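November 2021
Student project report, Ferreira

Drink Cans on a Small Counter: Tray and Rack

Our task was to study how a small refreshment counter can store its cans and bring them to the customer. We chose the counter in the ground floor hall of our school building, where the space is narrow and everything must stand on one table. The counter sells soft drinks only in cans. According to the sales book it sold 600 cans in October, and most of them were sold in the two long breaks.

Before our project the cans were kept in their cartons under the table. The seller had to bend down for every can, and the kinds were often mixed. We asked the people in the line what disturbed them most. Many answered that they could not see which drinks were left.

We compared two racks. The first was a wire shelf from Pastau, which was cheap but made the cans lean to one side. The second was a clear acrylic rack from Irnusa with a white base. It has lanes, so the cans stand one behind another, and the customer sees the front can of each lane. We decided to use the second one, although it cost more than we had planned.

For carrying we took a dark brown tray with raised edges. The edge is important to us, as a can that slides is stopped before it falls.

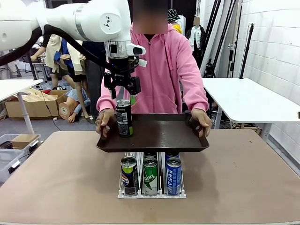

The width of the tray was discussed for a long time in our group. A wide tray takes more cans, but it is difficult to hold level when the cans stand only on one side. We measured that a tray with 8 full cans was still comfortable for all members of the group. With more cans the arms became tired on the way from the store room, and the cans started to touch each other.

We also looked at the order of the drinks. At first we put the same drink in one lane. This is clear for the customer, but the popular lane was empty very early. Later we gave two lanes to the popular drink. This worked better, and the seller filled the rack only one time between the breaks.

The time was measured with a phone. To fill the rack from the tray took 190 seconds on the first day. We did not measure it again with a trained person, and this is a weakness of our report.

The surface of the table should also be mentioned. It gets scratches easily when a base is pushed over it. We tested a thin mat from Harico under the rack. It protects the table well, but it moves when the rack is filled from the front, so a mat with a rougher back side would be needed.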